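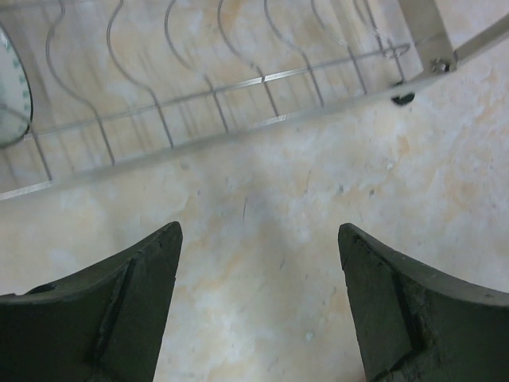
**Gray ring on the bottom of a yellow mug that won't wash off – is it dirt or damage?**

Posted by Kinyua

I have a yellow glazed mug that goes through the sink every day. The glaze still shines. The unglazed ring on the underside is another story: gray smudges, dark specks, worse on one side than the other. Dish soap does nothing that I can see.

My sister-in-law says to soak it overnight in bleach. A cleaning blog says baking soda "lifts anything in minutes," and I don't believe that either, having read the same blog on the subject of grout. I dry everything in a steel wire rack on a stone counter, and I can't tell if the rack is marking the mug, the mug is picking up grime from the counter, or the clay just looks like this after a while.

Two things I'd like to know. Can it be cleaned without wrecking the glaze next to it? And should I care?
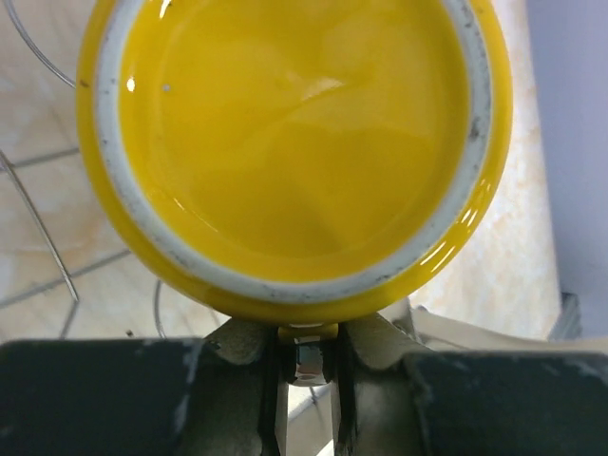 Sustimden wants to know if you ever let the mug dry upside down, or if it always goes back on the counter standing in a puddle.

Puddle, mostly. I'm not proud of it.

---

**hemville_kitchen**

Bare clay is rougher than glaze and it holds on to whatever it sits in. Gray streaks are often metal that has rubbed off on it, from a sink or a spoon or a rack. Dark specks could be grime, or they could be iron spots in the clay, and those were there on the day you bought it. No cleaner will shift them, whatever the label promises.

Try a paste of baking soda and water on an old toothbrush. Work on the ring only, for two minutes, and rinse.

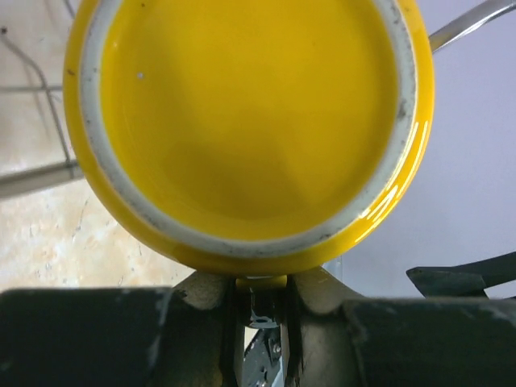 If the smudges get lighter but the specks stay exactly where they were, stop. You've cleaned what can be cleaned. A cream cleanser made for cookware is the next step up for metal marks, used lightly, with a good rinse after. I'd skip the bleach. It doesn't remove metal, and I wouldn't want it soaking into bare clay on something I drink from.

As for the minutes claim, I've spent 40 on one saucer and it still looked like a saucer with a gray ring.

---

**Ehab Slaoui**

just use a magic eraser. 8 of them in a box, cheap. worked on mine

---

**Aleo**

I doubt it's the rack. If yours is stainless and has rubber feet, the feet are what touch the stone, and a mug resting on smooth wire doesn't rub much unless you shove it in. My guess would be the sink. Drag a mug across a steel basin a few times and look at the ring again. That costs you nothing to test.

Also take a paper towel and wipe the counter under the rack. If it comes up gray, there's your other suspect. Mine did, and I had been blaming the dishes since January.
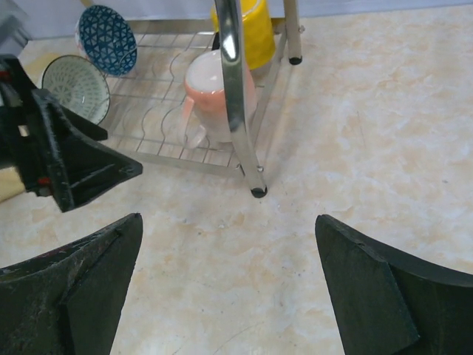

*Wire rack on the marbled counter, patterned bowls in the slots.*

Do you need to care? If the ring is sound and you can't feel a crack with a fingernail, I wouldn't. If it scratches the table, rub the ring with fine wet sandpaper until it feels smooth, and keep the paper off the glaze. I've done that to several mugs and the stains faded a bit too, though I won't swear it was the sanding.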